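Clothes Care > Washing & Drying > Dark Colours

Dark green cotton going patchy and grey in the wash. Is it me or the machine?

Posted by marrowfat_pete

I own far too many dark green things. It started with one and then I stopped having to think about what matched, and now my half of the wardrobe looks like a hedge. Everything comes out of the wash with pale streaks, mostly along the seams and hems, and a sort of overall bloom like an old bar of chocolate. The oldest have gone the colour of a pond in March.

I wash at 40 with powder, on the normal cotton cycle, in a Virkeck machine that came with the flat. My other half says I put too much in. I say the drum is there to be filled. We have agreed to let strangers decide.

Is the dye coming out, or is something going on? And is there any way back for the ones that have already gone?

Posted by Wakana Aoki

Two different things get called fading and it helps to know which one you've got, so before you buy anything, wet a pale patch with clean water and rub it with your thumb. If the streak goes away and your thumb feels slippery, that's powder that never rinsed out. If it stays pale, the surface of the cotton has been rubbed up and is full of tiny broken fibres, and those scatter the light and look grey. The dye may be mostly still there underneath. Streaks along hems are usually the second sort. A hem is thick and stands proud, so it takes all the knocks.

I'm afraid your other half has a point. A crammed drum does both jobs at once: the clothes scrub each other and the water can't get through to rinse. You want to be able to get your hand in on top of the load without a fight.

What I do with mine:

Inside out, always, zips done up.
30 degrees, or cold if they've only been worn to sit about in.
Liquid instead of powder for anything dark.
An extra rinse if your machine has the button. My old Okabe had one and it was the only good thing about it.
Out of the drum as soon as it stops. Don't leave it there till after supper.

Then dry them in the shade, also inside out. Sun does take dye out, and it does it unevenly, so you end up with a shoulder line like a badly painted skirting board.

The other thing is to look at them flat, in decent daylight, before you condemn them. Dark green is a shifty colour. Under a yellow kitchen bulb it looks brown and worn out, and on something pale you can see what it really is.
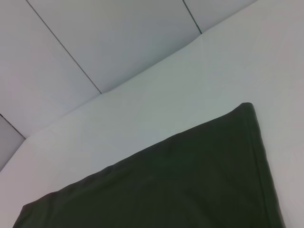
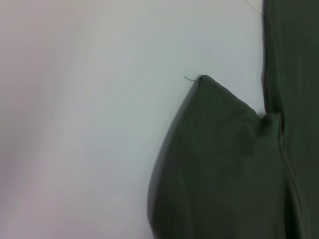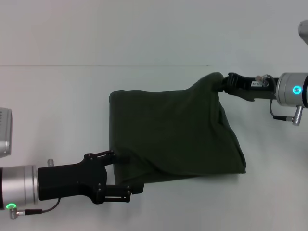
Dark olive on white, all three.

As for a way back, a bit. If it's powder, run the lot through again with nothing in the drawer and half the clothes you'd normally put in. If it's fuzz, a fabric shaver used lightly on a dry, flat garment brings back more colour than you'd expect, though keep it well away from the hem itself or you'll have a new hole to ask about. I did a pair of Cloltiline trousers that way and got another two winters out of them.

Don't bother with salt or vinegar to "set" the dye. The dye on shop-bought cotton is as set as it's going to get. You'll only smell like a chip.

Posted by DrumFull

Never had this problem. I wash everything together at 60 and have done for years. Admittedly it is all grey.

Posted by tansy_lane

I'd agree with most of what Wakana says but nobody's mentioned redyeing, so here goes. If the fabric is all cotton you can do it in the machine with a packet of dye, and dark green over tired dark green is about the most forgiving job going. I've used Kesum twice. Read the packet for how much cloth it will do, by dry weight, and believe it. I didn't the first time and got a lovely even sage.

Polyester thread won't take the dye, so the stitching stays whatever colour it is now. On most things you won't notice. On one shirt of mine it came up so bright against the new green that people asked where I'd bought it.

Run an empty hot wash afterwards and wipe round the rubber seal. Then do a load of something you don't like.

Posted by marrowfat_pete

Did the thumb test. Slippery on the shirts, not slippery on the trousers, so it seems I've managed both. Shirts have been through again half-full and are much better. I've been told I am not to describe this as a draw.

Going to try the shaver on the worst pair at the weekend and save the dye for if that goes badly.

156 people found this helpful
Last updated: March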